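Short Course in Household Sewing and Mending
Handout 4: Reading a Paper Pattern and Planning Your Lay
Tutor: Orla Ó Flaithearta

Welcome back, everybody. I hope the homework with the seam ripper wasn't too painful, and that those of you who took the old pillowcases home have found something to do with them. Tonight we leave the machines under their covers and spend the whole session on paper and cloth before any cutting happens. I know it's the part most people want to hurry through (I was dreadful for it myself when I started), but a good slow hour now saves a great deal of unpicking later on.

Open out your apron pattern, the one marked Braveo, and find the largest piece. You'll see a long arrow running down the middle of it. This is the grainline, and it must lie parallel to the selvedge, the firm woven edge of your fabric. Pin one end of the arrow, measure from it to the selvedge, then swing the other end round until it measures the same. Only then do you pin the rest. If the grain is off, the apron will hang crooked however beautifully you sew it, and pressing won't bring it back.
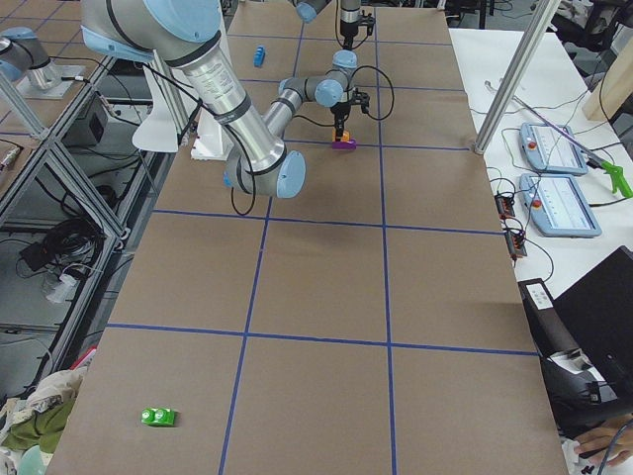

Next come the notches, those small triangles along the edges. A single notch matches a single, a double matches a double. The old advice was to cut them outwards, and Kamlesh Bhardwaj, who taught me, would never hear of anything else. I make a tiny snip inwards these days, no deeper than 3 mm, and I've not ruined a seam yet. Please yourselves, but do mark them somehow!

A few words about the fold. Where a piece says "place on fold", its straight edge goes right up against the folded cloth and you do not cut along that edge. Every June, when the beginners' group reaches this point, somebody ends up with two half aprons, and we have a cup of tea and join them down the middle. It makes quite a nice feature seam, so don't despair if it's you.

Now for the lay itself, the way the pieces sit together on the cloth. Our cotton is 138 cm wide and you will each have a length of 105 cm, which is enough for the apron body, the pocket, the neck strap and both ties. Put the big piece down first and fit the others into what's left. The ties are 56 cm long and can go one above the other near the selvedge. If your cloth has a print with a right way up — birds, teapots, anything with a top and a bottom — then every piece has to point the same way, and you may want a bit extra. 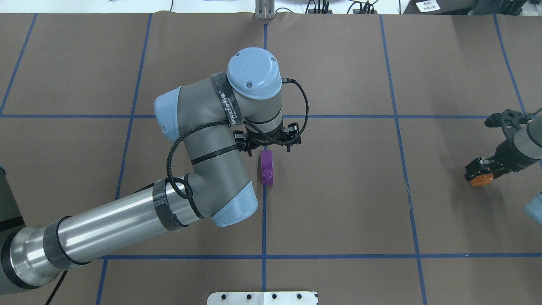
Seam allowance is already included on this pattern, so please don't add more. It is 1.5 cm everywhere except the pocket top, where there's a deeper turning. Patterns drawn on the Continent often leave it off altogether, so always read the instruction sheet before you pick up your shears. Mei-kuen Tse has kindly lent us a couple of hers if you'd like to compare them at the break.

For next time
Wash, dry and press your fabric.
Press the pattern pieces with a cool, dry iron.
Bring pins, tailor's chalk and a tape measure.
Read pages 8 to 11 of the course booklet and try the practice lay on squared paper, in pencil.

If you get stuck, I'm in from half past six, and Aba Lamptey has offered to help anyone who missed the session on measuring.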